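Pirkari – der Schraubgreifer für den Packtisch

Wer den ganzen Tag Flaschen verschließt, kennt das Ziehen im Handgelenk am Nachmittag. Genau dafür haben wir bei Skarbridge den Pirkari entwickelt: Er übernimmt das Ansetzen und Zudrehen weißer Kunststoffkappen auf Flaschen mit Schraubgewinde, und Ihre Leute führen ihn von Hand und schonen ihre Gelenke für Prüfung, Etikett und Versand.
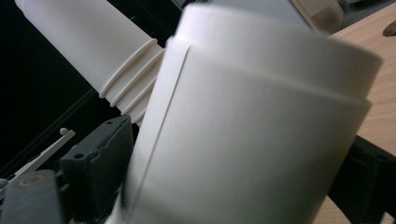 Im Werk Clostville läuft er seit Juni in der Frühschicht. Die Kolleginnen dort waren anfangs, sagen wir, zurückhaltend – inzwischen teilen sie sich die Einrichtung selbst ein und wechseln öfter den Platz als früher. Eine Schulung dauert rund 12 Stunden, verteilt auf mehrere Tage, damit niemand überrumpelt wird. 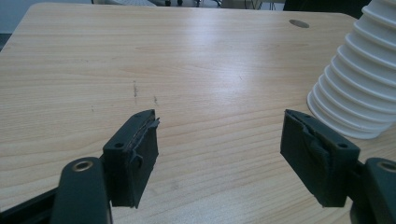
Die Greifbeläge sind Verschleißteile und lassen sich am Arbeitsplatz tauschen, ganz ohne Techniker.

Grundgerät: 1.382 Euro
Schulungspaket Paracha: 510 Euro
Belagsatz: 137 Euro

Preise zuzüglich Mehrwertsteuer. Rufen Sie uns gern an, wir nehmen uns Zeit für Ihre Fragen.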